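Ticket: Cell 2 wrist view, gripper closes early on loaf pick
Site: Kozan
Line: Fondance
Opened by: night shift
Assigned: Doğukan Şimşekoğlu
Status: open, waiting on part
Priority: high, then medium

Reported
Cell 2 stops with GRIP WIDTH OUT OF RANGE. Operator resets, runs for a bit, stops again. Worse toward end of shift. No crash, no estop. Product not damaged as far as anybody could see. Cell 1 fine on same recipe.

6:40 am
On site. Pulled the fault list off the HMI. 18 width faults since the last changeover, all on pick, none on place. Fingers report closed at a width that's too small for the product, so either missing it, or pinching the end, or the width reading is lying. Starting with the reading because it's the easy one.

6:55
Jogged fingers full open / full closed by hand from the pendant. Open reads right. Closed reads 8 counts off zero. Re-zeroed. Closed again, 0. Opened, closed, 0. Ran ten slow cycles with no product, stays at 0. Ok.

7:10
Back in auto. Fault after a few minutes. So not just the zero. Dang.

7:20
Checked air even tho this is the electric gripper, because the blow-off shares the manifold and last time someone had left the valve half shut. Valve is open. Pressure normal. Moving on.

7:35
Finger bolts. Left finger tight. Right finger, lower bolt turns by hand. Upper one is snug but no paint mark on it so who knows when it was last done. Took both out, cleaned, threadlocker, torqued to the sheet, marked with paint. Pls can we mark ALL of them when fingers are swapped, there is a paint pen in the drawer under the controller.

Re-zeroed again after (you have to, the finger shifts a hair when it's pulled down).

8:05
400 cycles in auto, reduced speed, no fault. Put it up to full speed. Fault at cycle 300 and something, didn't catch the exact number, was on the phone with Jindholm about the other thing.

8:30
So there's a second problem. Watched from the guard door. Approach looks late on the rotation, wrist is still turning when the fingers start to close. At low speed it finishes in time, at full speed it doesnt. Looked at the program: wait-for-settle before close is commented out. No initials, no date. Someone was chasing cycle time I guess. Put the wait back in, saved as new revision, old one kept on the controller under its own name.

8:50
Full speed with wait in. Cycle time up a little, the line can take it, packer is the slow one anyway. No width fault so far.

9:15
Handed back to production. Leaving ticket open. Want to see it through a whole shift.

Follow up, next shift
Operator note: "better but did it again twice." Ok.

2:10 pm
Both faults on the same lane. Lane 3. Other lanes clean. Pick point for lane 3 was taught seperately at some point, offset is not the same as the others and there's no reason in the comments for it. Loaded the cell into Sallano on the laptop so I can move the offset without holding up the line. Set the wrist view as the main view, stepped the approach slow, stopped it just ahead of close.
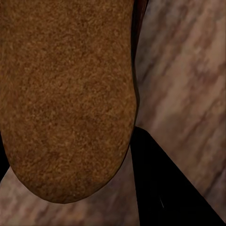 Tried the lane 3 offset as it is, then with the same number as lane 2, then halfway between. Same number as lane 2 gives the most even clearance on both fingers. As-is, one finger touches well before the other and shoves the product over, which would give exactly the width fault we're getting. Halfway is not enough better to bother with.

Sim is only as good as the finger model in it and ours is the old finger. New ones are a bit thicker at the base. Doesn't matter for this but don't go using it to set grip depth.

3:00
Copied lane 2 offset to lane 3 on the real cell. Walked it in at 10 percent with my hand on the enable. Good. Then half speed, then full. Good.

3:40
Still clean. Noticed the right finger has slight play even with the bolts tight, if you rock it side to side. Carriage side, not the finger. Left has none. Probably from running loose for however long. Ordered a carriage kit from Jindholm, they said November. Spare on the shelf is for the older body, does not fit, I tried it. Please somebody relabel that box.

Until the kit comes
Check right finger bolts at start of shift, hand only, don't retorque over the threadlocker.
If width fault comes back, write down the lane before you hit reset.
Do not take the settle wait out.
Re-zero only if closed reads more than 2 counts off, and write it in the log if you do.

Status changed to waiting on part. Priority dropped to medium. Will swap the carriage when it lands, need the cell for half a shift, fingers off, re-teach all lanes after. D.Ş.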